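Tasby sorting containers, gray and yellow-green
Reviewed by Pallavi Tomar

We bought a pack of 15 from Jarbridge for the drinks corner. The plan was one color for bottles and one for cans. They taper toward the base, so they stack well in the cupboard, and the whole pack takes up less shelf than the old crate did.

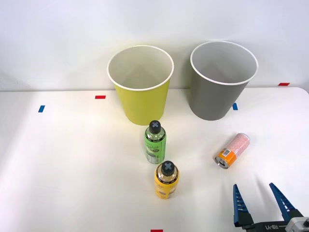

Size and stability

The mouth is wide enough for a small capped bottle to go in without aiming. They stand up fine on a flat table. With nothing in them they are light, and a draft from the door has moved ours twice. Put something in the bottom first.

The two colors are easy to tell apart against a white wall, even from the doorway. I would still add a label, as visitors guess wrong. 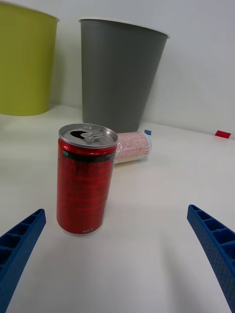 Office Services, Hikton, 2nd floor

Slim cans fit better standing up than lying down. Check that opened ones are drained, or the bottom gets sticky. Wiping the inside takes a minute with a damp cloth.

Capacity is the weak point. We go through roughly 21 drinks on a busy afternoon and have to empty them before five. Akash Pant wants the larger Krajčí model for the meeting room. For a side table, I would buy these again.

Rating: 4 out of 5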